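La pinza de Metia y la pereza de doblar

Llevo desde enero dándole vueltas a esto y lo escribo rápido porque si no, no lo escribo. La pinza de mano de Metia, el kit Isa. 280 euros la básica, 1.066 con el software de Celura y la suscripción de un año. La compré. La básica, que conste.

Mi opinión, para el que no quiera leer más: buen cacharro, mala oferta.

La idea es conocida. Coges la pinza, haces tareas de casa con ella, se graba todo y con eso se entrena después un brazo. Sin brazo en casa, sin teleoperación, sin cables por el pasillo. Para un taller pequeño como el nuestro suena a gloria - y en parte lo es. En una tarde hice más tomas de ropa que en todo un mes con el montaje viejo.

Pero vamos a la ropa, que es donde se ve si una pinza sirve. Todo el mundo enseña cubos. Cubos de colores, tazas, la manzana de plástico. Muy bonito. Un jersey de forro polar hecho una bola encima de la cama es otra cosa. No tiene esquinas, no tiene asa, no se sabe dónde empieza la manga. Hay que pellizcar un pliegue, y pellizcar bastante, porque con poca tela se escapa.
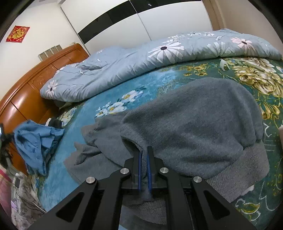
Con el polar gris, bien. Las almohadillas azules agarran tela gruesa sin que tengas que apretar como un bruto, y cuando lo tienes cogido lo notas en la mano. Eso me gusta mucho y en la ficha del producto ni lo mencionan. Con una sábana fina la cosa cambia, ahí resbala, o coges dos capas cuando querías una. Y las camisetas... depende del dia.

Natália Jurčo escribió en su blog que las pinzas de dos dedos paralelos son un callejón sin salida para lo textil. Exagera, creo. Ella trabaja con manos de cinco dedos y cada uno defiende lo suyo. Para doblar una camisa abotonada, vale, le doy la razón. Para recoger, estirar, meter en un cesto, que es el ochenta por ciento de lo que yo le pediría a un robot doméstico, dos dedos sobran.

Mi queja va por otro lado. El peso, primero. A los 30 minutos la muñeca protesta y los gestos se vuelven torpes, y esos gestos torpes también se graban. Luego nadie los filtra. Venla Partanen, la de soporte en Kallio, la tienda que lo distribuye, me contestó que hiciera pausas. Gracias, Venla. Muy amable, lo digo en serio, contestó en una hora. Pero la respuesta es mala.

Y segundo, la licencia. Con la básica exportas tus datos en un formato que solo abre Celura. O sea, grabas en tu dormitorio, con tu cama y tu ropa, y para leer lo grabado pagas otra vez. 1.375 euros si quieres el formato abierto y dos usuarios. Por ahí no paso. Lo caro de este trabajo es el tiempo de la persona que dobla, y ese lo pongo yo.

Que Metia haga una versión sin atar y la recomiendo mañana mismo. El hardware ya lo tienen. Mientras tanto la uso con un conversor casero que falla una de cada tres veces, y tengo aun la mitad de la colada sin convertir.

Si alguien tiene un conversor mejor, en los comentarios, por favor. Y si es para sábanas finas, tambien quiero saber qué almohadillas usáis.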